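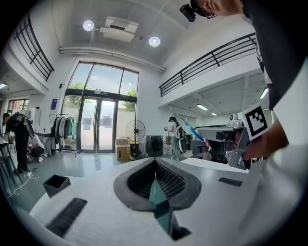

Bad echo in a large room with hard walls, what should I try first?

Asked by Selma Kneževič
9 February 2022
Viewed 3,778 times

We rent a room on the second floor of the old Quinlan building and use it for work during the day and a language class two evenings a week. The walls are painted drywall and the ceiling is high. When one person talks it is fine. When four or more people talk at once, you can't follow anything past the next table. The evening class has it worst and two students with hearing aids have stopped coming.

The long wall is 26 feet. I can spend up to 2,000 dollars, including any labor. The lease says no glue on the walls, but screws are okay if we fill the holes when we leave. I can't hang anything from the ceiling without the landlord sending his own electrician to look at it first, and he is slow.

I have read about foam tiles, curtains, rugs, egg cartons (I assume that one is a joke) and special paint. Which of these does anything for speech? I don't need it to be a recording studio. The noise from the hallway is a separate problem and I can live with it.

3 answers

Merle Tuhiwai
Marked as helpful

Skip the paint, the egg cartons and the thin foam. Thin foam takes out the very high sounds and leaves the rest, so the room ends up dull and still hard to hear in.

What you want is something soft and thick with a fabric face. Mineral wool or fiberglass board in a simple wood frame is the usual choice. Two inches thick is the least I would bother with for speech. If you can leave a gap behind the panel the same size as the panel is thick, do it, you get more out of the same material.

Before you buy anything, stand in the middle and clap once. If you hear a fast fluttering sound, that is two bare walls facing each other. Cover part of one of them. You don't need to do both. Then go around and clap in a few other spots and write down where it is worst.

Order I would go in:

Panels on one long wall, starting at about desk height and going up to a little over the head of a standing person.
Panels on one short wall, same height.
A thick rug with a felt pad under it where the class sits.
Ceiling last, if the landlord ever agrees.

Leave gaps between the panels. Spreading them out works better than one solid block. Use French cleats, they only need a few screws each and the panels lift off when you move.

Make your own if anyone in the group has a saw. Bought panels will eat your budget fast. Check that the fabric and the board have a fire rating, and ask the landlord if the building has a rule on it. Ours did.

Jaqueline Palacios

I agree with most of that but I would push harder on the ceiling. We put wall panels up in our place in Zollau and the difference was okay, not great. Then in July we got permission to hang flat panels overhead and that was when people started to notice. With a high ceiling you have a lot of air up there and the sound just keeps going around in it.

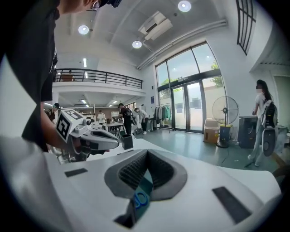 White walls and a high white ceiling.

If the electrician is the holdup, ask if you can use freestanding screens in the meantime. They don't touch the walls at all. Put them between groups of people and not along the edge. Ours are old office dividers with extra felt stapled on. They aren't pretty and one of them leans.

Also try moving the class into a corner and putting the teacher's back to the panels you already have. It costs nothing. The people with hearing aids should sit close and face the teacher.

Baiba Dzene

Get curtains. Heavy ones. Worked for me

Comments on this answer

Selma Kneževič
How heavy, and did you line them? We only have windows on one side.

Baiba Dzene
Velvet from a theater that closed. No lining. They are wider than the windows so they hang in folds

Merle Tuhiwai
The folds matter. Buy double the width of the space you want to cover. Flat curtains do very little.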